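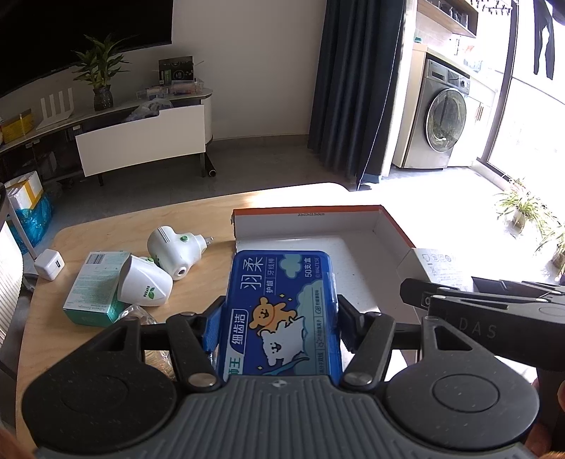

Get one box and fill it before you're allowed another, went the reply under my last entry, and don't go buying those fancy tubs from Stulex, they crack on the corners. Fine. Have not bought the tubs. Had them in the basket on the website and took them out again, which felt virtuous for all of a minute.

February 1, 2021. Sunny, the whole far side of the table lit up, which shows every smear. Should have wiped it first. Didn't.

So, the small things table. Moving to Flikbridge in March and the big stuff is easy, big stuff has a shape, somebody lifts it and it's gone. It's the plug-in, half-used, might-need-it stuff that kills me. Gave myself 60 minutes before the call with Pacheco about the van. Took far longer, obviously.

Using the orange-edged box, the one with the size printed inside, 33 x 23 and so on. Good sturdy card. Was saving it for something nice and then thought what, exactly. So it gets the small electrics and the bathroom odds and ends from the drawer. Yes together. Don't care. They're all going in the same cupboard the other end anyway.

Mosquito plugs first. Both of them out on the table, the white ones with the green button. Could not remember if either of them still heats. Meant to try them in the hall socket and then the phone went and I never did, so they go in untested. Midges were dreadful last summer in Stukau and Flikbridge is right on the water, so keeping both. One for the bedroom, one for wherever I end up sitting of an evening. Wanted to find the refills too. Not in the drawer, not under the sink. Possibly I used the last one in September and put the empty back like an idiot.

The teal and white carton is out as well. My rule for cartons is flatten unless there's something in it. Have already broken the rule 5 times this week. The kettle box, for one, is enormous and has nothing in it but a bit of polystyrene and I can't seem to throw it out. In case it goes wrong! Kettle is six years old.

Floss picks. The blue box with the bear and the dog on, in their clouds. Am very fond of that box. It says 50 on it, I haven't looked to see what's left, it can travel as it is. Was going to put it in the washbag but the washbag is for the last night and I know me, if it goes in the washbag now I'll be digging through everything for it by tomorow. There's a loose handful in the mug by the sink that'll do until then.

Charger cube. Kept. You can never have too many, then you go to use one and they've all walked. Want to put a dab of nail varnish on mine so I know which is the good fast one and which is the slow one that came with the lamp. Didn't do that either. List for tomorow:
nail varnish on charger
try mosquito plugs
tape (wide)
ring council re big bin
wipe table

Stopped for tea. Rang Pacheco while it brewed. On hold so long the tea went cold, then a very cheerful woman who said the small van is booked all month but the next size up is free and it's not much more. How much is not much. 203, with the fuel. Said I'd think. Thought for the length of the hallway and rang back and took it, and then had to hold all over again. So that's the van done, and I've got the size up, meaning I'll fill it, meaning the kettle box comes too I expect.

Back at it after.

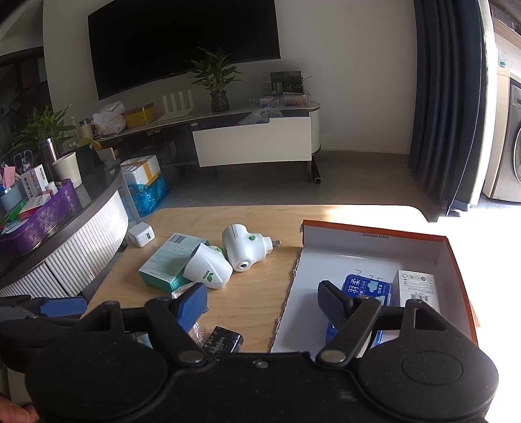

Tape the lid on or don't bother with a lid, says the downstairs neighbour, through the door, when I asked if there was any tape going spare. Also that shoeboxes always burst at the bottom and that it's the bottom wants taping first. Came away with no tape and a lot of advice. But right about the bottom, I had one go on the stairs last time, batteries all the way down to the bins.

Anyway the lid. Since it's got its own little sides I started using it as a tray, sorting into it. Floss and the white carton sat in there together. Quite a good system by accident. Things in the lid are going, things on the table haven't been decided. Then I put my cup down in the wrong place and picked the wrong thing up and lost the thread for a bit.

The clear bag I keep moving from one side to the other. It's a bag. Either it holds something or it goes. Decided it could have the plugs in it so the prongs don't scratch things, then couldn't decide if plastic against prongs was daft, then left it. Will be the same bag in the same spot at breakfast.

Didn't touch the medicine basket on the round table. That's a whole evening on its own, it needs every date reading and I want my proper glasses. The purple basket itself is coming, I love it, it can go on my lap. The bamboo too, lap or footwell. Pens I'll do in the ad breaks, scribble each one on the back of an envelope and be ruthless. I am never ruthless with pens.

And then I looked across at the top of the TV cabinet and my heart sank a bit. All the little things along the end there. The yellow tin as well, which I haven't opened in I don't know how long, buttons I think, or foreign coins, or both. The router has to be last out, obviously, or I can't ring anybody about anything. Must find out about the internet at the new place. Add to list:
internet!!
yellow tin (just open it)
someone to help get the telly off the wall

The telly is the real worry. I did not put it up and I don't know how it comes down. There's a bracket and some bolts and the instructions are in the folder marked IMPORTANT which is in a box marked BOOKS, sealed, at the bottom of the pile. Of course it is. Might ask at Pacheco if they do tellys or only carrying.

Oh and the mat wants to go in the back of the van flat along the side, remind self. Keeps sliding when it's stood up on its end.

What else. Back is sore from bending over that table, it's just the wrong height for standing and just wrong for sitting too. Ate crackers for supper because the good pan's packed. Packed it far too early, 2 weeks too early at least, got carried away on the first day and did the whole kitchen bar the kettle and one bowl. Have been eating out of that bowl like a castaway. Might unpack the pan. Might not say so on here.

Somebody asked whether I'm sad to be leaving Stukau. A bit. In the mornings mainly, when the light comes in over the table like it did today. Haven't much time to be sad what with all the cartons. Ask me again when it's empty.

Small electrics box is nearly full anyway. Lid not on yet, no tape. Shop shuts at 5 and I missed it. Bed, and tape first thing.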